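Creaking from rear hub after swapping freehub body, 12-speed

Posted in Drivetrain and Wheels

Faisal Gilani
I have a set of Prasen trail wheels, bought used, and I swapped the freehub body in April so I could run a 12-speed cassette. The shop that sold me the freehub said it was a straight swap for my hub. It went on without a fight and the wheel spins fine by hand.

Under load I now get a creak, one per wheel turn, mostly in the three biggest cogs. If I stand up it gets louder. It goes away when I coast. I have already greased the thru-axle, checked the cassette lockring and set it to 40 Nm with a proper torque wrench, and cleaned the derailleur hanger. I also swapped pedals with my other bike and it made no difference.

The wheels had 1,000 miles on them when I got them, going by what the seller told me. Hub bearings feel smooth. There is a very small amount of side play at the cassette if I grab the big cog and rock it, but none at the rim.

Is this the freehub, the cassette, or something else? I would like to know before I start buying parts. I ride on Wedia sealant and tires if that matters, probably not.

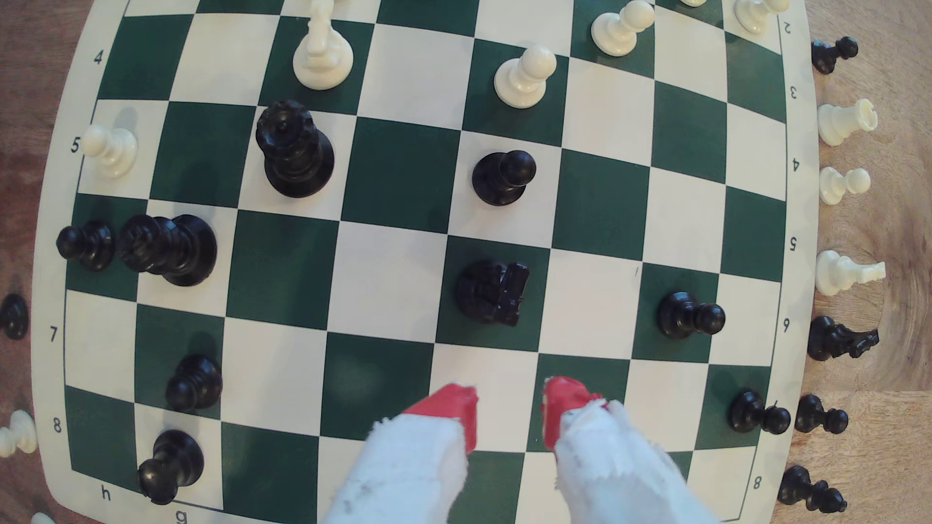
oltix_rider
Side play at the cassette with none at the rim points to the freehub or the cassette fit. It could be a missing spacer. Some of these hubs use a thin washer between the freehub body and the hub shell, and it sticks to the old body with grease when you pull it off. Go look at the old body before you do anything else. If the washer is still on it, you have your answer.

Also check the end cap on the drive side. If the new body came with its own end cap and you used the old one, the length can be off by a hair and the axle will not clamp the bearings the way it should.

Faisal Gilani
Checked the old body. No washer on it, and none in the box where I kept the parts. The end cap is the new one. I did not see a washer when I took it apart, but I was not looking for one either.
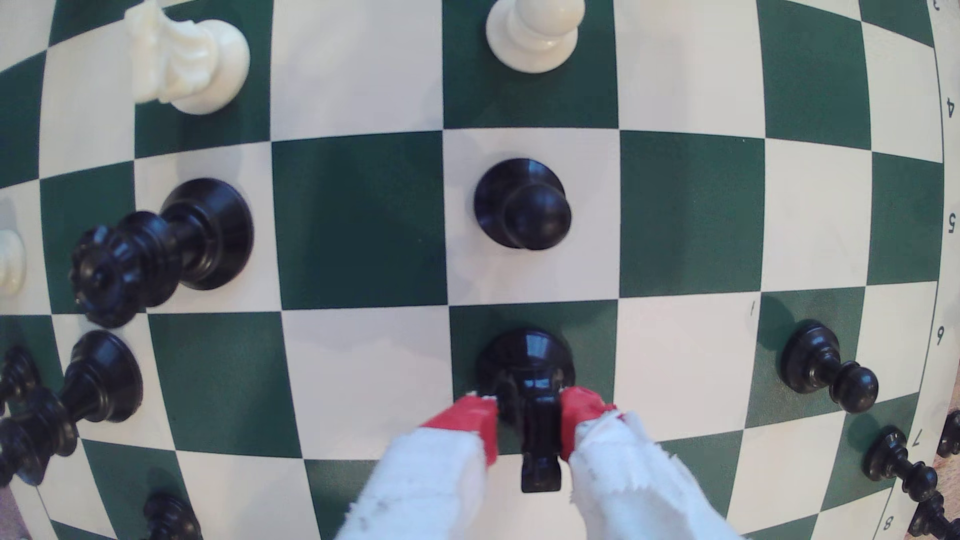

Gripper over the board

Baláž
A little rocking at the big cog is normal on a lot of hubs. The body sits on its own bearings and there is always some clearance. If you can see it move from across the room it is too much. If you can only feel it, I would leave it alone for now.

One creak per wheel turn makes me think of spokes first. Used wheels often have low tension on the non-drive side, and the spokes rub where they cross. Standing up loads the wheel more, so the noise gets louder. Coasting takes the pedal load away and it stops. That fits what you wrote.

Do it in this order:

Squeeze the spokes in pairs all the way around, both sides. Listen for ticks and feel for any that are slack compared to the ones beside them.

Put one small drop of light oil on each spoke crossing and one where each nipple enters the rim. Keep it off the rotor. Take the rotor off if you have a heavy hand with the oil.

Ride it on the same hill in the same gear. If the noise changes or stops, get the tension evened out and you are done.

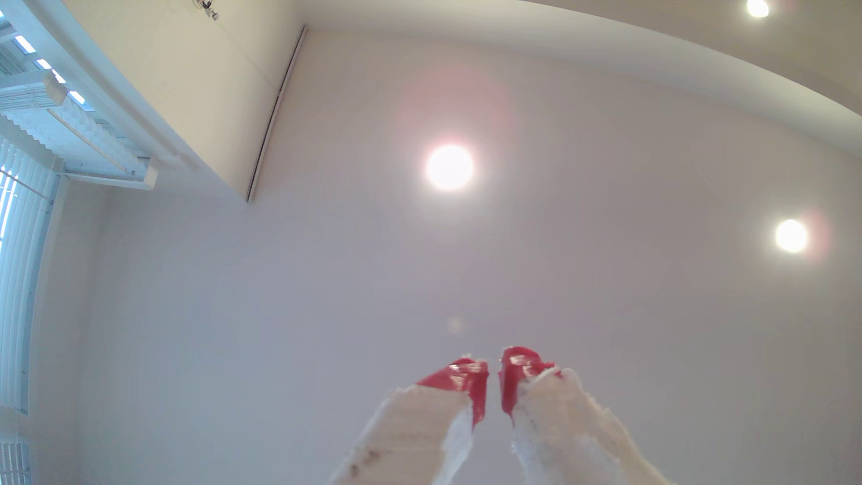 If the noise is exactly the same after that, pull the cassette. Clean the splines on the freehub body and the inside of the cassette, then put a thin film of grease on the splines. A dry cassette on a new aluminum body will creak, and it does it most in the big cogs, so you can have this problem even with the lockring at the right torque. While it is off, look for notches on the splines. Light marks can be filed flat.

Only after both of those would I take the freehub body off again. When you do, look up the exploded drawing for your exact hub version and see if it shows a washer. Do not add one on a guess. One that does not belong there can bind the body and drag the chain forward when you coast.

m_parts
Mine did this and I just changed the cassette. Was fine after. Oltix makes a cheap one.

Faisal Gilani
Oiled the spoke crossings this evening. It is a lot quieter but I can still hear it in the lowest gear. Two spokes on the non-drive side feel loose next to the others. I will have the tension done first and then grease the splines.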